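**Members' Board > Collections Care > Small Toys: Trays, Sorting and Storage**

**Thread: Open trays for the handling table - proposal and comments**

---

**N_Grimshaw** (Section Editor)
Posted March 5, 2024

Members will be aware that the Sarville handling table reopens to visiting groups in the spring. Before it does, the section is required to settle how small toys are to be set out, returned and stored between sessions. The present arrangement, in which everything goes back into one deep bin, was criticized in the February review. Items at the bottom were being pressed by items at the top, and two strings on the pellet drums had to be replaced.

The proposal is as follows. Each group of toys will be assigned one shallow, open cardboard tray. Toys will be laid out on the bare table at the start of a session and returned to the tray at the end of it. Trays will not be stacked while they contain plush. The section has a budget of $200 for the first order, and the Rutherford store has shelf space set aside.

Comments are invited from all members who work with the table. Please keep to the subject of trays and toys. Questions on opening hours belong in the Visitor Services thread.

Noeline Grimshaw

---

**cataloging_desk**

The desk supports the proposal in general. 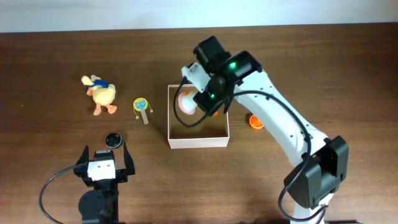

The tray is a square one with low white walls and a tan floor. For the purposes of the record, the duck is to be entered under "plush, small" with its blue scarf noted as part of the toy. The drum with the cat face is to be entered under "noise toys, handheld," and not under "musical instruments," where a number of similar drums have been placed in error. Members who have made entries under the old heading are asked to correct them.

We would also ask that any pink and white toy of the kind in the tray be given a plain heading such as "soft toy, rounded." Three members have so far sent us three different names for it, and the catalog cannot carry all of them.

---

**Jiseo_Loans**

On behalf of the Jiseo loan collection, I wish to register a reservation. Our experience with open trays has been mixed. They are convenient on the table, and children understand at once where things go. In storage, however, they collect dust, and pale plush shows dust very quickly. A yellow duck kept for one season on an open shelf came back to us gray along the head and had to be surface cleaned before it could be lent again.

We would prefer a tray with a fitted lid. The cost is higher, but the lid may be set under the tray during a session and takes up no further room.

---

**hallam_table2**

I do not agree with the previous member about lids. We tried lidded boxes at the second table for most of last year. The lids were separated from the boxes within the first few weeks, and by the end of the season we had a pile of lids that fitted nothing. Staff then used the lids as extra trays, and toys were returned to the wrong groups.

An open tray with a clean cotton cloth over the top answers the dust question. The cloth can be washed. It also has no corners to crush.

---

**Jiseo_Loans**

A cloth is acceptable for plush. It is not acceptable for pellet drums. The beads hang on strings, and the strings catch on loose weave. We have had to cut one free. If the section adopts cloths, I ask that drums be excluded and kept in a separate tray, laid flat, with the handles all pointing the same way.

---

**N_Grimshaw** (Section Editor)

The point on drums is accepted and will be written into the proposal. Drums are to have their own tray in storage. On the table they may continue to be set out with other toys, as visitors enjoy a mixed group and the risk during a session is small.

I would ask hallam_table2 to confirm the type of cloth in use.

---

**hallam_table2**

Plain undyed cotton, hemmed, washed once before use. We bought ours from Gimance with the tissue order. The hem matters. Unhemmed cloth sheds threads onto everything.

---

**registrar_north**

May I raise the matter of small round objects. Every table seems to gather a few of them: caps, counters, pucks, pieces that have come away from something else. The illustration has one, black and glossy on top, lying near the drum. I could not say from the page what it is, and I suspect that a person tidying the table at the end of a long day could not say either.

At present, such objects are put into whichever tray is nearest. This is how the register came to list a bottle cap as an accessory to a stuffed rabbit. The rabbit had that cap on its record for four years.

I propose that each table keep one small dish for unidentified pieces. The dish would be emptied monthly by the registrar, and nothing from it would be entered until it had been matched to a toy.

---

**cataloging_desk**

The desk agrees with registrar_north in full. We would add that small orange pieces should be checked with particular care before they are placed in the dish. Several of the plush birds have orange feet, and we have twice found a detached foot filed as "felt, miscellaneous."

---

**Jiseo_Loans**

A monthly check is too long an interval for loan items. Our agreements require missing parts to be reported within the week. I have no objection to the dish itself.

---

**registrar_north**

Weekly during loan periods, then, and monthly otherwise. I can undertake that for Rutherford but not for Sarville, where I am present only on installation days.

---

**mw_textiles**

One short comment on how plush is placed. Seated toys should be stored seated. Members sometimes lay them face down to make them fit, and the stuffing moves into the head. If the toy has a scarf or ribbon, leave the knot alone. Retying wears the fabric, and the new knot is seldom in the same position as the old one. The ends may be smoothed by hand.

I have no view on lids.

---

**N_Grimshaw** (Section Editor)

Thank you to all who have commented. The revised proposal now reads:

- One shallow open tray for each group of toys, covered in storage with a hemmed cotton cloth.
- Pellet drums stored flat in a separate tray, without a cloth.
- Plush stored seated, in a single layer, with scarves and ribbons left tied.
- One dish at each table for unidentified pieces, checked weekly during loan periods and monthly at other times.

The Jiseo collection may continue to use lidded trays for its own items, provided that each lid carries the number of its tray. The question of who will check the dish at Sarville remains open - members able to assist should reply in this thread.

---

**hallam_table2**

I can take Sarville until the end of the season. Please have the dish left on the shelf by the sink and not on the table.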